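Search stories
Enter keyword

The Red Box

Matěj Kopecký had until the end of November to clear his aunt's things, and by the second evening he had got as far as the white table.
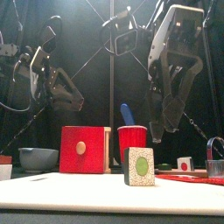 He had started with the mixing bowl. It was gray and shallow, and she had used it for dumplings, for mending, and once for a sick hedgehog. He offered it to Zdzisław Pawłowska from upstairs, who turned it over and looked at the bottom.

"I have bowls," Zdzisław said.

"Take the red cup, then."

"I have cups. What's in the box?"

Matěj didn't know. The red box had stood on her shelf in the house in Bivby for as long as he could remember, and as a boy he had been told to leave it alone. He had left it alone for so long that he no longer thought of it as a thing that opened.

"She paid 80 crowns for it," he said. "She told everybody that."

"Was that a lot?"

"She thought so."

Zdzisław sat down. It was past nine and the heating had gone off. He said that his own mother had kept buttons in a box like that, and when she died his sister had counted them and written the number down. He couldn't say what had happened to the number.

Matěj washed the cup and made tea in it, and found a glass for Zdzisław. They drank without talking much. Then he put the bowl on the pile to keep, and the box on top of the bowl, and went to look for more newspaper.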